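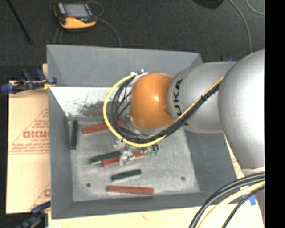 Does a robot that learns really learn the way you do? The kids in the Plustari robot club were told theirs would, and a few of them had doubts. So do I. Their project sounds easy: get a robot arm to pick up blocks from a gray bin. The blocks are long, some dark green and some brick red, and they lie every which way on the bottom. You could grab one with your eyes half closed. A robot arm has a much harder time of it, even a big silver and orange one with thick cables looping around its wrist.

The club calls its robot Gumby. Giving a machine a name is fun, but watch out for it! Once something has a name, people start to say it "wants" a block or "gets confused." Gumby doesn't want anything. It runs a program, and the program sends numbers to its motors.

How does the learning part work?

First, the arm tries to grab a block. Then the computer saves what happened: where the arm went, how the gripper was turned, and whether a block came up. It does that again and again. The club saved 2343 tries. After that, a program looked for patterns in all those tries, and it used the patterns to pick its next move.

That is what people mean when they say a robot learned. You may have learned to pick up a block before you could talk, and you didn't need anyone to save a file.

Did it get better?

Reda Hajji, who is 15, kept the score. Out of the first 1300 tries, most were misses. Later on there were more good grabs. That sounds great, but Reda wasn't ready to cheer. "We used the same blocks and the same bin every time," she said. "Maybe it just got good at our bin."

That is a smart thing to worry about. So the club ran a test with shapes the program had no practice with. They gave it 16 turns. It missed more than half of them.

Is that bad? Their coach, Baltasar Pacheco, didn't think so. He told the club to put the misses on their poster in letters the same size as the good scores.

Try this yourself

The next time you watch a video of a robot doing something amazing, ask a few questions. How many times did it try before that one worked? Did somebody set things up to make it easy? Would it still work in your kitchen?

If the video doesn't say, you don't know yet. Go look for the part with the misses in it.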